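Toshio Ebihara builds in the evenings, in a shared workshop on the first floor of a unit called Windside. He pays 320 a month for a bench, a locker and the use of the big room on Thursday nights. Most members make furniture or mend bicycles. Ebihara is building a robot that he wants to be able to empty a dishwasher.

He started with one arm and a kit controller bought second-hand. "I had 250 set aside and I thought that would cover it," he says. "It covered the controller and the cables. I've stopped adding it up."

The machine is called Steven. He won't say much about the name, except that it was on the spreadsheet before any parts were. The control software is a package called Trundetico, which he describes as slow to learn and easy to live with once the first month is over. He keeps his own notes on it in a ring binder, because the manual was written for an older version.

Plates were meant to come last. He began with wooden blocks, moved to plastic beakers and then spent most of the winter on cutlery, which he now thinks was a mistake. "A fork is horrible. It's thin, it's shiny and it's always under another fork. A plate stands up in its slot and waits for you."

I asked what makes a plate hard, then. He said it was the angle. The grip has to close on both faces at once, and if one side touches early the plate leans over in the rack and the next attempt starts from a worse place.

"I can pick up a plate from a table fairly well," he says. "Out of a rack, with wires either side, there's hardly any room to be wrong. You come in a bit crooked and you're pushing on the rack."
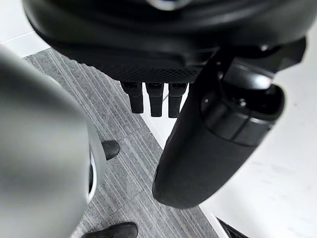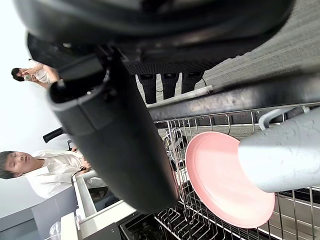 On the build at Windside: the striped carpet by the machine (first picture), and a pink plate held in the dishwasher rack (second).

The small cameras close to the grippers were a late addition. Before that he had one camera on a tripod, and the arm got between it and the rack at exactly the point where he needed to see. Moving the view down to the wrist cost him two weekends of rewiring. The picture it gives is bent at the edges and takes some getting used to.

"You get the room at a funny tilt, and people's shoes," he says. "But you get the plate as well."

He saves every attempt, good or bad. When we spoke in June he had 856 of them on a drive, sorted into folders by what was being picked up. The bad ones get a short note. Many of the notes say "rack moved".

The fingers have been changed more than anything else. Ebihara is on version 12 of the tip design. He buys his bearings and fasteners from Tsuchiya, a small supplier that will sell him single pieces, and makes a good share of the rest at the workshop.

Does he think it will ever do a full load? He took a while over that. "One rack of plates, all the same size, yes. Bowls I don't know. Bowls sit inside each other and I haven't got a plan for that."

His next job is duller. The cable run along the arm catches when the wrist turns all the way round, and he wants to re-route it before he does any more work on the grip. After that he'll go back to plates, starting with the bottom rack.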